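Lutetora Hokura Portable Choir Monitor

Product code: HK-200
Availability: dispatched within 2 working days

The Hokura is a compact stage monitor designed for gospel choirs, worship bands and touring vocal groups. It allows singers to hear the lead vocal and the keyboard clearly without raising the level of the main speakers. The unit may be placed on the floor in front of the choir or fixed to a standard microphone stand.

The monitor was developed by Lutetora under the direction of Higinio Zavala and was first used on the Sandoval spring tour, where it served a choir and a five-piece band. Following that tour the handle was enlarged and the volume control was moved to the front panel.

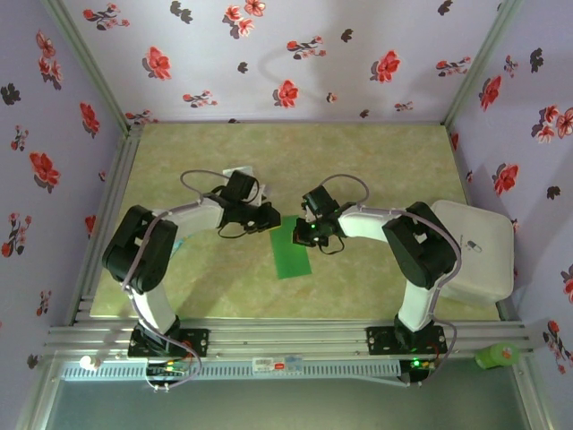

Each Hokura is supplied with two input channels, a balanced output and a separate tone control for speech. Channel one accepts a microphone or line source; channel two accepts line sources only. The grille cloth is available in plain black or in a range of printed finishes for churches and halls where equipment remains in view of the congregation. Customers choosing the Ullumero finish should expect a floral print in the manner of the wallpaper shown, with red blossoms and dark leaf-like shapes on pale lavender. Printed cloths are made to order and cannot be returned unless faulty.

Specification
Power output: 200 W
Input channels: 2
Cable supplied: 20 m
Finish: black or printed cloth
Guarantee: 2 years

The guarantee covers parts and labour and is valid for the original purchaser. It does not cover damage caused by incorrect mains supply or by use outdoors in rain. Spare cloths, cables and stand fittings may be ordered separately.

Choirs and festivals wishing to hire the monitor should apply in writing to Faustino Cárdenas, Hire Department, stating the size of the venue and the number of singers. Hire is available for venues seating up to 2,000. Bookings for the Easter period close at the end of March.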